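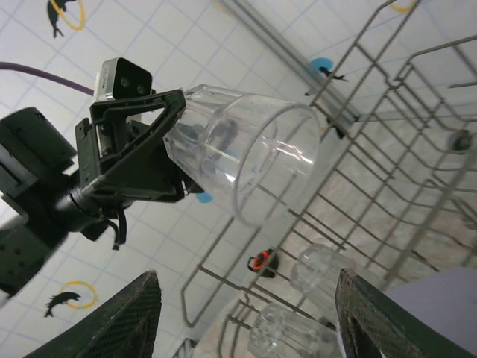
The Night Shift

The first cup went missing in August, and I blamed my brother-in-law, because he'd stayed over and he's the sort of man who drives off with your cup in the holder and returns it at Christmas with a coin stuck to the bottom.

Then the second one went. Then I was down to drinking my orange juice out of the measuring jug, and I started paying attention.

I should say I was working nights at the time, at the Prestov lodge up the hill from the harbour. It's a place for people who work on the boats and need somewhere to sleep between them. Forty-odd rooms, one long kitchen, white tiles with fish on them that somebody must have loved once. My job was the desk, the phones, the lost keys, and keeping half an eye on the kitchen robot, which the owners had bought second-hand from a cafeteria in Tutberg. It was called a Batimus. It had two black arms and it did the dishes.

Well, it did the loading and the unloading. The dishwasher did the dishes. But you try telling the owners that, they'd paid good money and they told every guest at check-in that the robot did the dishes.

I liked it, for the record. Nights are long up there, and it was company of a sort. I'd bring my toast in at two in the morning and sit on the flour bin and watch it work. It would take a plastic cup in one gripper, sideways, very dainty, and swing it over to the rack, and have a think, and put it down. Then the next one. It was never in a hurry and it never complained about the radio. I've worked with people I'd have swapped for it on the spot.

Anyway, the cups.

I checked the cupboards, the rooms, the bins out the back. I checked the staff fridge, where I found a great many things I wish I hadn't but no cups. I put up a sign in the dining room asking guests to please return them, and some wag drew a moustache on it. All that week we got shorter, until breakfast turned into a kind of relay, with one lot of guests waiting on the other lot to finish.

So I rang the service line. The fellow on the other end asked me whether the robot was reporting any errors. I went and looked at the little screen and it said 2,000 cycles complete, no faults, with a green tick beside it.

"No faults," I said.

"There you go then," he said.

"But we've got no cups."

"Is it possible you've got a theft problem?"

I said we were a lodge full of deckhands and engineers and that if they were going to steal something it would be the coffee. He gave me a reference number and told me to have a good night. The number was 515, which I remember only because I wrote it on my hand and it took three days to come off.

That night I didn't listen to the radio. I sat on the flour bin and I watched properly, the way you'd watch a magician.

Cup one, into the rack, fine. Cup two, fine. Cup three, it swung across, had its think, and then it opened the gripper a good hand's width past the end of the rack. The cup dropped. I heard it go, a little plastic knock, and then a slither, and then nothing. The arm came back as calm as you like and the screen added one to the total. Green tick.

I stood up and my toast went on the floor.

There was a gap, you see, between the bench and the wall, where the old gas oven used to be. They'd boxed in the front of it when the robot went in and never closed the top. I got the torch and lay across the bench with my cheek against the tiles, nose to nose with one of those fish, and shone it down. Cups. Cups all the way down, stacked and jammed and lying on their sides, shining back at me like ice in a bucket. I can't tell you how happy I was. I laughed out loud. I'd been having words with my brother-in-law in my head for weeks!

What I did next was stupid, and I'm telling it the way it happened.

I didn't press stop. I know. The red button was right there at the end of the bench and there's a notice over it that I had put up myself. But the robot was between cups, having one of its thinks, and I'd got so used to it being slow and polite that I just reached past it and stuck my arm down the gap.

I had hold of one, too. I had my fingers inside the rim when I felt something close on my sleeve.

It didn't hurt. People always ask that. It had the cuff of my cardigan and it picked it up exactly the way it picked up a cup, sideways, very dainty, and then it set off for the rack with my arm still inside the cuff. I went with it. There wasn't a choice involved. I was up on my toes with my ribs against the bench, and my other hand was slapping along the edge looking for the button, and I was saying "no, no, no, love, no," as if it were a dog that had got hold of a slipper.

Then it got to the end of its swing, a good hand's width past the rack, and it had its think.

I've never been looked at by anything for so long. It had the two little round lenses up on top of the gripper and they were pointed straight at me, and I could hear the dishwasher ticking, and somebody upstairs running a tap. I remember thinking, quite clearly, that I was about to be put away.

It let go. I went down on my backside between the bench and the flour bin, and the arm came back, calm as you like, and reached for the next one.

I hit the button from the floor with a broom handle.

When I'd got my breath I went and looked at the screen. It had added one to the total.

The service people came up from the city in the end, two of them, with a laptop and a case of tools. They said the rack had been bumped along at some point and the robot was still putting things where the rack used to be, some of the time, and it had no way of knowing a cup had landed. They asked why I hadn't used the stop. I said I'd forgotten. They wrote that down. One of them held up my cardigan by the stretched cuff and asked if I wanted it in the report, and I said I wanted it back, it was my good one.

They took off the side panel to fish out the cups, and there were 48 of them, and a teaspoon, and my brother-in-law's sunglasses.

He'd been blaming me for those.

I still do nights. The gap's been covered with a bit of ply and the rack is bolted down, and there's a yellow line on the floor that I stay behind now, most of the time with my toast. I press stop before I wipe the bench. I press it before I so much as pick up a crumb. Some nights, though, when it's quiet, it'll swing a cup over and hold it there a bit longer than it needs to, and I find I've tucked both my hands up my sleeves.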